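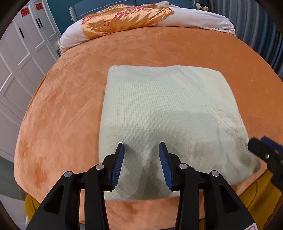 Cream knitwear, folded, on the orange bedspread. August 2022

I went to the meeting on the Sirka crossing last month and said I would write it up, so I am doing that now while I can still read my notes. The hall in Sorkent holds 200 and it was full, with people standing along the back wall. The heating was on, in summer, and no one could find the switch.

For anyone new to this, there used to be 2 ways over the river at Sirka, the road bridge and the old ferry. Both were shut when the talks with the Sivari side broke down, and on the night of the meeting they had been shut for 1049 days. The bridge is in good order. It is closed for political reasons, and both governments say the other one has to move first.

The main speaker was Mattes Bauerfeind, who worked on the first round of talks and now writes about them. He spoke for forty minutes without slides. His point was that the two sides agreed on nearly everything in April and then fell out over who would staff the customs post. One side wanted joint teams. The other wanted a post at each end, as before. He thinks either would do and that the argument was kept going by people who wanted the talks to fail, on both banks. I found that believable, although he would not name anyone, and I would have liked him to.

Then came the man from the district office, who read out a statement. It said the petition had been received, that the office valued the views of residents, and that foreign policy was a matter for the capital. The petition has 2777 names on it. A woman near the front asked him whether anybody in the capital had seen it. He said it had been passed on. She asked to whom. He said he would have to check. She asked again and he gave the same answer in slightly different words, and after that the chair moved on. 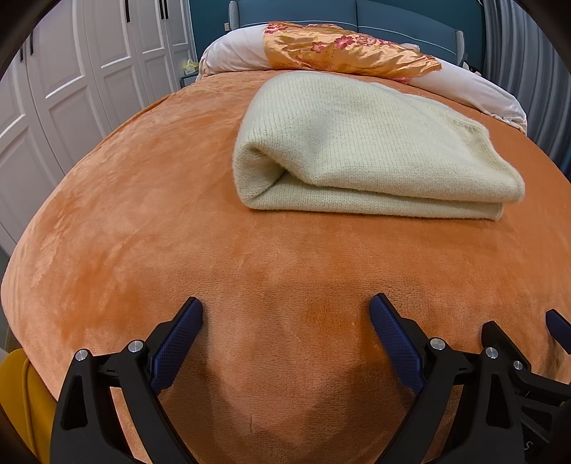 The questions from the floor were better than the speeches. A farmer wanted to know about his land on the far side, which he still pays tax on and has not been able to plough. A nurse asked about hospital visits. Under the old rules you could cross for a sick relative with a doctor's letter, but the letter has to be stamped at an office that closed along with the bridge. Bauerfeind said this could be fixed in a week without either side giving anything up. The district man wrote it down, so we will see.

There was one bad moment. Someone shouted that the Sivari people had brought it on themselves, and a few others clapped. The chair let it go on longer than she should have. Half the families in that hall have cousins over there. My own aunt is one of them, and I did not enjoy sitting through it. 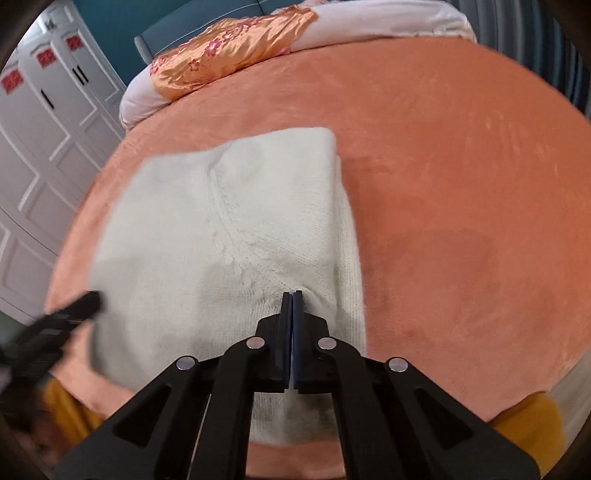 The part of the evening that got the least time was the post, and for most of us that is what the closure means day to day. Parcels now go the long way, through two other countries, and the weight limit was cut again this year. My aunt asks for warm things more than anything else. A knitted jumper is an awkward item to send, because even folded up like the white one on the bed it makes a thick bundle, and the carrier charges by size as well as weight. Harms, the shop by the station, will take parcels for the long route, but they want a full list of contents in both languages and they turn you away if a line is missing. I raised this from the floor. Bauerfeind said parcels had been on the April list and were agreed on the first morning, and then lost with everything else.

I don't expect the bridge to open this year. What I would settle for is the doctor's letters and the parcels, done quietly as a separate deal, with the customs post left for later. Bauerfeind was asked about that and said separate deals make it easier to put off the big one. He may be right. It is easier to hold that view if you have no one on the other side.

The next meeting has not been given a date yet. The petition is still open and the sheets are on the counter at the library, next to the bus timetables.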